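# Minmont Tabletop Placement Study — Progress Report, August

Prepared by Freya Hollis for Chelsea Oakley, Staltach Fund

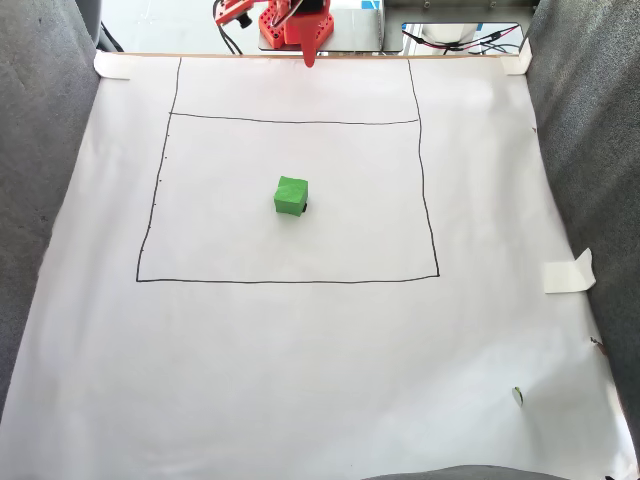

This report covers work on the second stage of the study, from the end of bench setup to the close of the first placement block. The aim of the stage is unchanged from the proposal: to define a low-cost, repeatable work surface on which small objects can be set down, moved and set down again, and to measure how far the resting position departs from the intended one.

## 1. Work surface

The surface is a large sheet of white paper laid flat, with gray upholstered panels on the left and right. The working area is drawn on the sheet by hand in black marker. A horizontal line divides the outline into a narrow strip at the far end and a larger rectangle nearer the operator. All placements are made in the larger rectangle. The narrow strip is kept clear and is excluded from the analysis.

Small ticks along the left line give the reference for depth. There is no equivalent on the other sides at present, and lateral position is taken with a steel rule from the left line. This is slower than reading a tick and is the main source of delay in each session.

The near line of the outline is slightly wavy. For this reason, depth is no longer measured from it. The crossing line is now the zero for all depth readings, and the earlier readings have been converted. The conversion moved no placement out of its original category.

Paper was kept in preference to a printed vinyl mat. A sheet can be redrawn in 45 minutes, including the check of the diagonals, and the cost is negligible. The drawback is that pen lines vary from sheet to sheet. Each new sheet is therefore measured before use and its dimensions are entered in the log.

## 2. Test object

The test object for this block is a small green cube. Bright green was selected for contrast with the white sheet, and the edges can be found without difficulty under the existing room lighting. The wrapping on the faces creases slightly. A crease near a lower edge can change the reading by up to 2 mm, depending on which face is used. Readings are now taken from the lower corners only.

We considered leaving the cube bare. A bare cube of the same size, supplied by Bawa, slid on the paper during trial placements and was set aside. It may be used later as a comparison.

## 3. Progress against plan

| Item | Planned | Status |
|---|---|---|
| Surface drawn and measured | Stage 2 | Complete |
| Measuring procedure written | Stage 2 | Complete, one revision |
| First placement block | 100 placements | Complete |
| Full series | 1,000 placements | In progress |
| Second object | Stage 3 | Not started |

The first block was completed on a single sheet. The sheet stayed flat throughout, but the pen line at the near left corner had started to smear by the end and will be redrawn in a permanent marker.

## 4. Issues

**Repeatability of lighting.** The cube casts a small dark shadow at its base. On white paper the shadow can be mistaken for the lower edge when a reading is taken quickly. Two readings were rejected on this ground. The procedure now calls for a second reading whenever the shadow meets the corner being measured.

**Sheet alignment.** The side panels are soft and cannot be used as a hard stop. The sheet is lined up by eye and then checked against the bench with a rule. A fixed corner stop has been ordered from Munlow — delivery is expected before the next block begins.

**Operator variation.** Only one person has taken readings so far. A second reader is needed before any figure for measurement error can be quoted outside the project.

## 5. Next period

- Redraw the outline with straight edges and add ticks to the near line.
- Train a second reader and repeat part of the first block.
- Continue the full series on the new sheet.
- Select the second object, preferably with rounded edges.

Spending is within the approved amount for the stage. No change to the budget is requested. The raw log and the revised procedure are available on the shared drive, and the next report will include the comparison between readers.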